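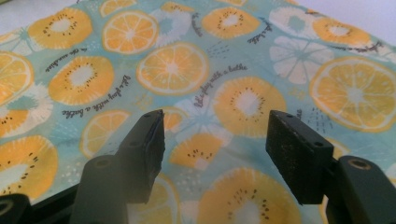 Zwei schwarze Finger und ein Stoff voller Orangenscheiben: So sieht unser Greifer das Tuch.

Hallo! Ich erzähle euch heute von unserer Roboter-AG. Die heißt Uvetti, und falls ihr euch fragt, was das bedeutet: gar nichts, es klang einfach lustig und stand plötzlich an der Tafel. Wir bringen gerade einem Roboterarm bei, wie man ein Tuch zusammenlegt. Klingt langweilig? Dachte ich auch. Dann habe ich es ausprobiert und wollte gar nicht mehr nach Hause!

Der Arm heißt Orkeck und steht im Werkraum hinten am Fenster. Er ist ziemlich stark und ziemlich genau, aber von Wäsche hat er keine Ahnung. Woher auch? Ihr habt das Falten ja auch nicht gekonnt, als ihr auf die Welt gekommen seid. Irgendwer hat es euch vorgemacht, und genau das machen wir mit Orkeck.

Dafür gibt es den Handgreifer. Den nimmt man in die Hand wie eine große Grillzange. Vorne sitzen zwei Finger, die aufeinander zugehen, wenn ich drücke, und eine Kamera schaut ihnen dabei zu. Ich greife also eine Ecke vom Tuch, hebe sie hoch, lege sie auf die andere Ecke und lasse los. Die Kamera nimmt alles auf. Später bekommt Orkeck die Aufnahmen als Übungsmaterial. Ein Computerprogramm sucht darin nach Mustern: Wo waren die Finger, wann gingen sie zu, wohin ging es danach?

Einmal Vormachen reicht leider nicht. In unserem Ordner liegen schon 183 Durchgänge, und Orkeck greift trotzdem manchmal in die Luft (das sieht sehr vornehm aus, als würde er jemandem die Hand geben wollen).

Warum ist Stoff so schwierig? Macht mal einen kleinen Versuch. Legt einen Bauklotz auf den Tisch und schubst ihn an. Er sieht danach immer noch aus wie ein Bauklotz, oder? Jetzt schubst ihr ein Geschirrtuch. Zack, Falten! Und beim nächsten Mal sind es wieder andere Falten. Ein Tuch hat also unglaublich viele verschiedene Formen, und der Roboter muss mit allen zurechtkommen.

Unser Übungsstoff ist hellblau-türkis und mit Obst bedruckt. Dazwischen läuft graue Schreibschrift kreuz und quer, und da steht auf Englisch "Let's play with a bathe". Wir haben lange überlegt, was das heißen soll. Etwas mit Spielen und Baden, aber richtiges Englisch ist es wohl nicht. Mein Lieblingssatz ist es trotzdem geworden!

So ein buntes Muster ist für den Computer ganz schön knifflig. Er muss lernen, dass der Rand einer Orangenscheibe etwas anderes ist als der Rand vom Tuch. Deshalb üben wir später auch noch mit einfarbigem Stoff, und danach vergleichen wir.

Im Mai fahren wir zum Stoltell-Cup. Da hat jedes Team 2 Minuten Zeit für ein Tuch, und wer ordentlich faltet, kann bis zu 50 Punkte bekommen. Beim letzten Probelauf hatten wir 29. Abgezogen wurde uns vor allem, dass eine Ecke herausguckte. Also heißt es jetzt: Ecken üben, Ecken üben, Ecken üben.

Wenn ihr selbst mal Roboterlehrer sein wollt, nehmt eine Küchenzange und faltet damit ein Taschentuch. Nur mit der Zange, die andere Hand bleibt hinter dem Rücken! Bei mir sah das erste Tuch aus wie ein zerknülltes Brötchen.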